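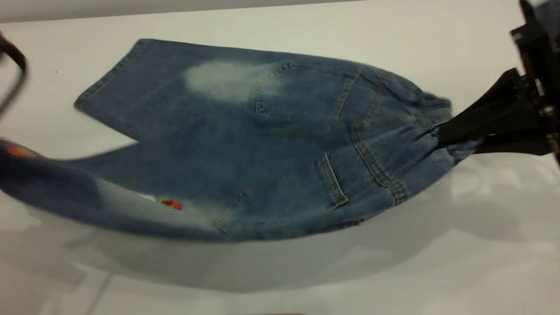
October, after supper

Spent the evening on the jeans again. I had promised myself I'd get through the whole pile before the heating comes on, and I got through less than half of it, mostly because I keep stopping to argue with the Plamby booklet.

The booklet says a pair of jeans can be folded in 13 seconds. I would like to see the jeans they used. Mine have a mind to twist. You lay one leg on top of the other, you smooth it, you turn to find the other pair, and when you look back the bottom leg has swung out and the knee is bulging. I tried it their way, back pockets facing up, waist to the right, fold at the knee, fold again. Four pairs in, I had four bundles that would not stand up on the shelf, and the booklet's whole promise is that they stand up on the shelf.

I went back to my mother's way for the rest. In half along the center seam, pockets out, legs in thirds. It makes a fat, lazy packet that lies flat and stays where I put it. Mother never gave it a name, so I suppose she missed out on the booklet money.

The blue pair with the patches took the longest. I keep going back and forth on them. One thigh has faded almost to white and I can't decide if it was sold like that or if I did it with the wash. Tindby had a whole wall of them that year, all worn out in advance, and I remember thinking then that I could wear out my own pants for free. And yet I bought them. The gold stitching on the back pockets is still good, every line of it, and so is the hem. The orange patch I still like. The smaller one is more red, and some days I think it looks like a mistake and other days it's the best thing on them.

The rule in the booklet is that if you haven't worn a thing in a year, it goes. I wore these in spring, I think, to paint the back step. Does that count? It doesn't say. It does say that the average closet holds 1,000 items, and I don't believe that for a minute unless they are counting each sock, and maybe the hangers.

Put them in the keep pile. Took them out. Put them back.

Chambi, the resale place by the bus station, has a card in the window saying it pays for denim "in any condition." I called at lunch and what they pay is store credit, and the credit runs out in 28 days, so I'd be trading pants I don't need for pants I don't need in a hurry. I asked what happens to the ones that don't sell. The voice said they were "passed on." Passed on to where? She didn't know, and to be fair to her I don't think anyone had asked.

The two black pairs can go. They never fit at the waist and I only kept them out of spite at what they cost. Also the gray ones with the broken zipper, which I have been about to fix since we moved in.

The Skilta boxes came this morning. They're smaller than they looked online — everything is — and the lids don't sit level. One will do for sweaters. The other I may send back if I can find the tape.

The table needs clearing before breakfast and I haven't touched the shirts. The pile for the church sale is by the door, under my coat. Must remember it's there, or I'll be hunting for the coat again in the morning.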